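Power boards, chargers and the cable mess at the back of the bench
Home & Workshop > Storage and Tidying
27 replies, showing the most recent page

paddock_and_pine wrote:
Thanks everyone for the kind words about the Illwood shelf, I'm very pleased with it (and still picking sawdust out of my cardigan). Now that the shelf is up, I've run out of excuses about the bench underneath. It's the spot where everything in the house gets charged, and over the years it has turned into a nest. Every time I want to unplug one thing I end up pulling on three others.

I've been eyeing off one of those Kiani cable boxes, the sort with a lid and slots at each end, but at 75 dollars I'd like to hear from someone who has lived with one. Did it get used, or did it end up in the shed holding seed packets? The other thought was to screw the board to the wall and be done with it.

torquay_tinkerer wrote:
I've had a Kiani box since November and I'm fond of it, with one grumble. It's lovely if all your plugs are the small flat sort. The moment you have a chunky charger sitting up off the board, the lid won't close, and then you have an expensive tray. Measure from the bottom of the board to the top of your tallest charger before you part with any money. Mine needed 106 mm and the box had a good bit less, so I ended up swapping one charger for a slimmer one I had in a drawer.

The other thing I'd say is to think about which end the USB sockets are on. If yours are at the end of the board, they'll be staring straight into the side of the box, and you'll be fishing about in there with the cable every night.

gumleaf58 wrote:
I'm going to be the grump here and say please don't put a lid on it! Chargers get warm when they're working and I like mine out where the air can get at them and where I can see what's going on. My late father-in-law would not have a power board under, behind or inside anything, and he drilled it into all of us to the point where I still pull the couch out at Christmas to check.

Screwing it to the wall is a much nicer answer if yours has the keyholes on the back. If it hasn't, don't go drilling into the casing. Leave it on the bench and tidy the cables instead, as they're nearly always the real trouble anyway.

torquay_tinkerer wrote:
Fair enough, gumleaf, though the box is sold for exactly this and the ends are wide open. Mine has two phones and a radio on it and it's never been more than faintly warm. I'd agree with you entirely if somebody was planning to run a heater off it.

gumleaf58 wrote:
We'll have to differ on that one, my friend. I've seen what people plug into a board once it's out of sight!

maple_and_mortar wrote:
Chiming in from the other side of the world, where our plugs are a different shape but the tangle is just the same. I went through this last winter in the basement and what made the most difference was being honest about cable length. I had two-metre cables going to things that sat a hand's width from the outlet. All that extra has to live somewhere, and if you don't give it a home it will lie about in loops and catch on your sleeve.

So what I do now is coil the spare part loosely, big enough to fit three fingers through, and close it with a twist tie near the top so it can hang. I know people swear by the hook-and-loop straps and I did buy a roll of the Vusum ones, which are very nice, but the plain twist ties that come with everything do the same job for free. I've got a jam jar full of them. Just don't wind the coil tight or bend it hard where it meets the plug, that's where mine have always split.

gumleaf58 wrote:
Now that I agree with wholeheartedly. I'm a twist tie hoarder from way back.

latchkey_lou wrote:
Can I put in a word for labels? All our cables are white, every single one, and I could never tell which belonged to the tablet and which to the little speaker. A bit of masking tape folded over like a flag at each end, written on in pen, and the whole family has stopped asking me. I tried the printed ones from Gastico and they looked smarter but they slid up and down the cable, so back to masking tape I went.

Also, take everything off the bench before you start. I know it's tempting to shuffle things around each other, but you'll find you've been storing gloves and screws and goodness knows what in among the cords, and those want a spot of their own.

paddock_and_pine wrote:
Oh, you lot are wonderful, thank you. I've been out to look and the chargers do stand up quite proud of the board, so I think the Kiani is out (sorry torquay, I did want to side with you). No lid, then. I'll coil up the spare, have a go at the masking tape flags, and find the gloves a hook. The board itself is a pale blue one with the four USB sockets down one end, and I'd like that end facing out so I can get at it without leaning over everything. Here's where I'm starting from, so be gentle.

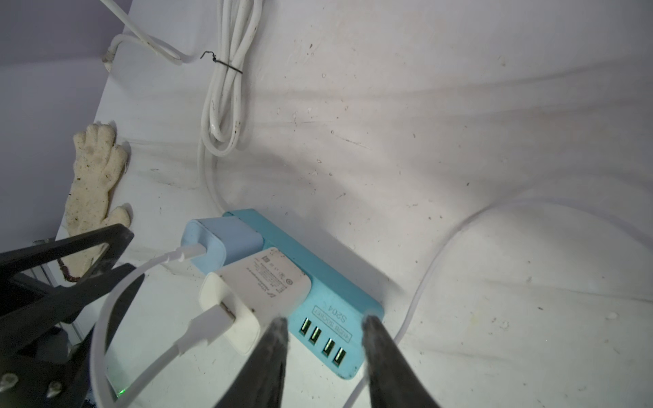
Reply from maple_and_mortar

Well, that's a good deal better than my basement was! You've already got one coil hanging in a twist tie, so you're partway there. I'd do the same with that long loose one sweeping down the right, and then see how much room you've got back before you buy a single thing. I'd also give the bench a wipe while it's clear, just for the pleasure of it.

Reply from torquay_tinkerer

No hard feelings about the box. With the blue charger and the white one side by side like that, you'd be forever wrestling the lid. Could you run both of their cables off the same side, do you think? Mine behave much better when they all leave in one direction, and then a single clip on the edge of the bench will hold the lot.

Reply from gumleaf58

Lovely and airy, my father-in-law would approve. Do put the glove hook a bit further along though, or they'll be back in with the cords by the weekend. Let us know how you get on with the tape flags, I might pinch that idea for the sewing room.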